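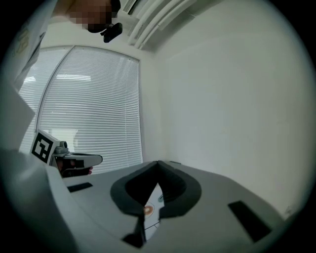 Flillus to Open Repair and Parts Center in Clarnmont

CLARNMONT, Nov 26, 2025 – Flillus, a maker of small household appliances, said today that it will open a repair and parts center in Clarnmont in April. The center will handle walk-in and mail-in repairs for all Flillus products sold under the Fan and Prallireo names, including models that are no longer in production.

The company has signed a lease on a former carpet showroom at 301 Mill Street. The building has ground-level access, a loading door at the rear and free customer parking on the north side. Work on the interior is under way and covers new wiring, lighting, workbenches and a customer counter.

Flillus expects to employ 19 people at the center when it opens. The positions include bench technicians, parts clerks, front counter staff and a shipping lead. Most of the jobs are full time. Applicants for technician jobs do not need previous appliance experience, though they must complete a paid training course that covers electrical safety, basic testing and the disassembly of current and older models. Applications will be accepted through the careers page on the Flillus website and in person at the company's Clarnmont office.

Until now, customers who needed a repair had to ship the product to the Flillus factory, where repairs were handled on the same benches used for checking returns. The company said turnaround times at the factory have been longer than it wants, particularly in early summer when Fan owners take their units out of storage. Repairs will move to Clarnmont in stages. Prallireo countertop ovens and kettles will move first, followed by the Fan line of table and floor models.

Parts sales

The center will keep more than 2,000 separate parts in stock, including motors, switches, cords, feet, knobs, door seals, drip trays and blade guards. Parts will be sold to anyone, with or without a repair order. Customers can buy at the counter or order by phone or online for pickup or delivery. Independent repair shops may open a trade account and will receive the same parts at a lower price.

Flillus will also publish repair guides for 100 models on its website by the time the center opens. Each guide will list part numbers, the tools required and the order in which the product comes apart. Guides for sealed heating parts will not be included. Those parts will be replaced by center staff or by a shop that holds a trade account and has completed the Flillus safety course.

Printed copies of the guides will be available at the counter for the cost of printing.

Pricing and warranty

Repairs on products still under warranty will remain free, including return shipping. For products out of warranty, the center will charge a flat inspection fee, which will be taken off the final bill if the customer goes ahead with the repair. Customers will receive a written quote before any work begins. If a customer declines the quote, the product can be returned unrepaired or left at the center for recycling.

All paid repairs will carry a one-year warranty on the parts replaced and the labor. Use of a part bought from the center and fitted by the customer will not end the original warranty on the rest of the product, as long as the published guide was followed.

"People keep these products a long time, and they ask us for a cord or a knob far more often than they ask us for a new model," the company said in a statement. "We want them to be able to get that part the same day if they live nearby, and within the week if they don't."

Customers who have products at the factory for repair now do not need to do anything. Those orders will be finished and shipped from the factory as planned. Mail-in orders placed after the center opens will be given a Clarnmont return label automatically. Old factory labels will still be accepted, but packages sent with them may take a few extra days to arrive.

Classes and local pickup

A room at the front of the building will be used for short evening classes on basic appliance care. Planned subjects include cleaning fan blades and motor housings, removing scale from kettles, replacing an oven door seal and checking a cord for damage. Classes will be free, with sign-up required. A schedule will be posted on the website before the opening.

Flillus will also run a pickup route for older residents and others in Clarnmont who cannot easily carry an appliance to the center. Pickups will be booked by phone. There will be no charge for the service within city limits. Addresses outside the city will be considered if they are close to the route.

Products must be unplugged, cool and empty of water when handed over. Owners are asked to include any detachable trays, racks or grilles and a short note describing the problem. Original packaging is not needed for drop-off or pickup, but mail-in customers should use a sturdy carton with padding on all sides.

Hours for the center and the date of the first classes will be announced closer to opening.

About Flillus

Flillus designs and makes small appliances for the home. Its product lines include Fan table and floor fans and Prallireo ovens, kettles and warming plates. The company is privately owned and has its main office in Clarnmont.

Media contact

Flillus Press Office
Clarnmont
Requests for interviews, floor plans and building photos can be sent through the press page on the Flillus website.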